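Gripper trial checklist – soft goods, two-finger units
Site: Grisgate, bench 2
Checked by: Britt-Marie Lundgren
Second check: Faizal Mandagi
September 22, 2024
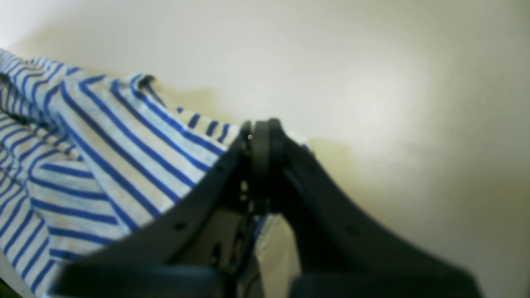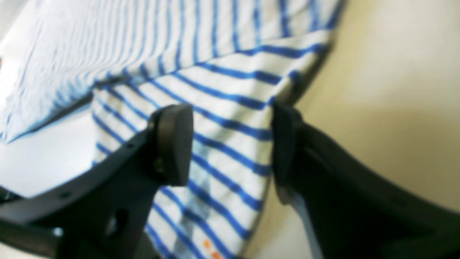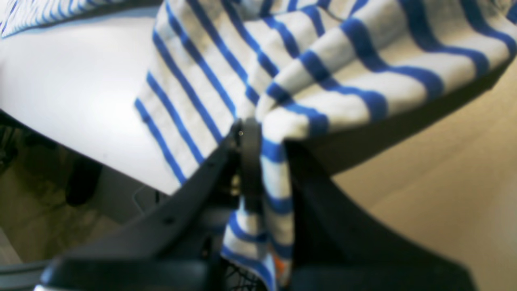 Wrist camera views, black gripper with striped cloth.

1. E-stop within reach of operator: OK.

2. Finger screws tight: OK. Mark them with paint. I asked for this in April.

3. Pads clean and seated: OK for now. Murken says the pads never need replacing. I'd like that in writing.

4. Wrist camera shows fingertips: Partly. The fingers block a lot of the cloth and blur badly up close. Fine for a rough look, no good for judging a grip.

5. Grip force limit set: 20 N on the controller. Not checked with a gauge. Faizal to do this before the Rahman unit goes on.

6. Cloth clear of joints and hinge: OPEN. A loose fold could get in behind the pads. Brochure is silent on it.

7. Cable slack at full reach: OK, 410 mm spare.

8. Cycle log attached: NO. The sales sheet claims 900 picks without a drop – whose cloth, and how folded?

Result: Hold. No comparison scores until 5, 6 and 8 are closed.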